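Section 4: Setting Up the Tap Tower and Cold Room Lines

Applies to the Fumard 313 draft system, two-tap and four-tap versions. Revised January 28, 2019. Replaces the December sheet.

Read this section through once before you open the parts bag. Section 3 (placing the glycol chiller) must be finished first. You will need a faucet wrench, a tubing cutter, a small level, a spray bottle of soapy water and a bucket.

4.1 Before you start

CAUTION: CO2 is heavier than air and can build up in a small closed room. Do not store or change cylinders in a room without ventilation. If you feel dizzy or short of breath, leave at once and do not go back in until the room has been aired.

CAUTION: Chain every cylinder upright to a wall or a fixed post. Do this before the regulator goes on.

Check that the bar top will carry the tower. The four-tap tower needs a solid top at least as deep as the base flange, with clear access from underneath. Stone tops must be drilled by the stone supplier.

4.2 Mounting the tower

1. Lay the paper template on the bar top with the arrow toward the server's side. Leave room for the drip tray.
2. Mark the four screw holes and the center hole. Tape over the marks if the top is varnished.
3. Drill the center hole first, then the screw holes.
4. Seat the rubber gasket in the groove under the flange, seam to the back.
5. Feed the beer lines and the two glycol lines down through the center hole. Pull from below. Do not push from above, as the insulation will bunch up inside the tower.
6. Set the screws finger tight, check the tower with the level, then tighten in a cross pattern.

Note: The Lanz adapter plate is needed on bar tops that already have a hole from an older tower. Order part 602.

4.3 Hanging the line curtain in the cold room

Where the keg storage shares a cold room with the kitchen, Fumard recommends a curtain between the kegs and the door. It keeps warm air off the couplers when the door is opened during service.
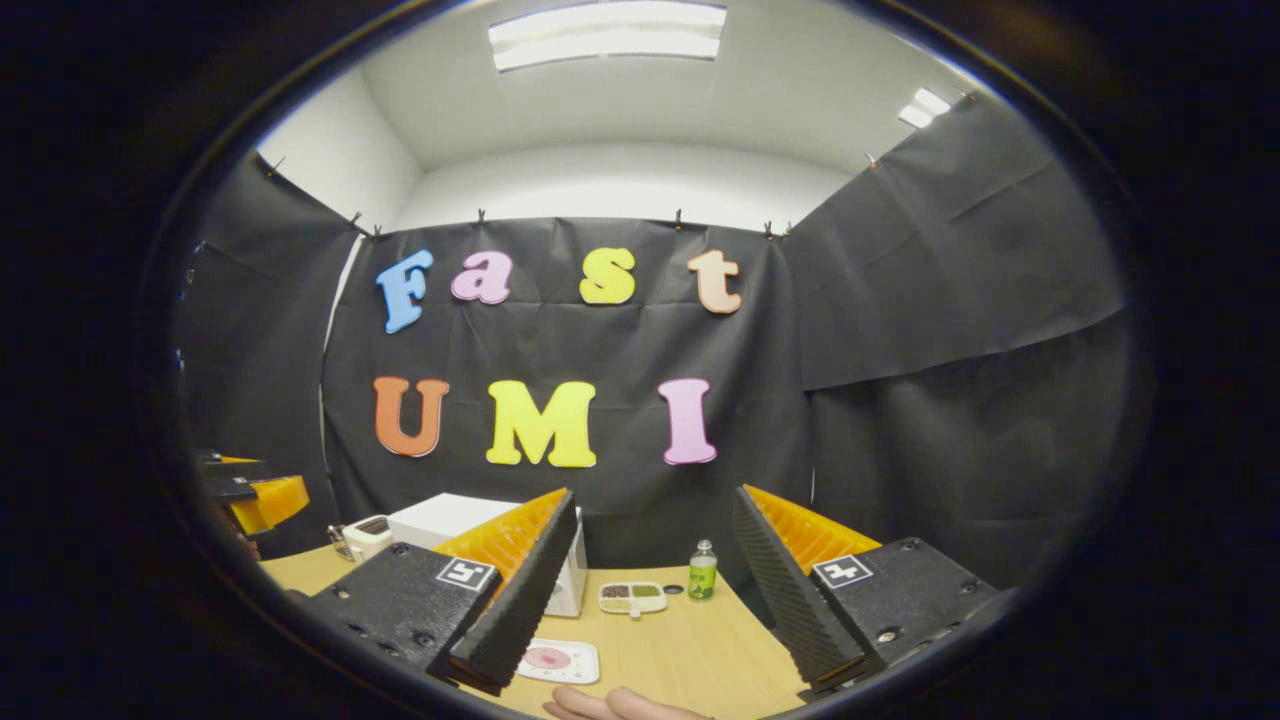

Hang the curtain after the lines have been run and before the first keg is tapped. Use the food-safe vinyl supplied, cut so that it clears the floor by the width of your hand. The supplied rail and hooks are the only approved way of holding it up. Binder clips along the top edge, like the small metal ones holding the dark sheets against the white wall, are fine for trying out the position, but they must come off once the rail is in. Leave the side next to the evaporator fan open.

1. Hold the rail at the height marked on the drawing and mark the screw points.
2. Fix the rail to the wall panels with the short screws only. Long screws can reach the refrigeration pipes.
3. Hook on the curtain strips from the hinge side, each one overlapping the last.

4.4 Connecting beer and gas

1. Turn the regulator adjusting screw out until it is loose.
2. Fit a new washer and tighten the regulator onto the cylinder.
3. Push the gas line onto the barb and fasten the clamp.
4. Cut the beer lines square. Keep all lines on one tower the same length, or the taps will pour differently.
5. Attach the couplers to the lines, but do not tap a keg yet.
6. Open the cylinder valve slowly. Set the pressure given on the card for your line length.
7. Spray every joint with soapy water. Tighten any joint that bubbles and spray it again.

Stout and other nitrogen beers need a separate gas line and the 500 series faucet. Do not pour them through the standard faucet.

4.5 First cleaning

New lines must be cleaned before beer goes through them. Mix the line cleaner as the bottle directs, run it until it comes out of every faucet, and let it stand for the time printed on the label. Flush with cold water until test paper shows no cleaner left. Wear gloves and eye protection.

Enter the date and the name of the person who did the cleaning on the card inside the chiller door. The warranty is void without a first entry.

4.6 If the first pour is all foam

Let the keg rest in the cold room overnight before changing anything. Then check that the glycol pump is running and that the faucet is being opened fully. A half-open faucet will foam at any pressure. Change the pressure in small steps and pour a full glass after each one.

For parts, contact Magnus Halliday at the Treltbridge depot. Questions about gas should go to Reto Wallner at the Gondton office.

Continue to Section 5, Weekly Care.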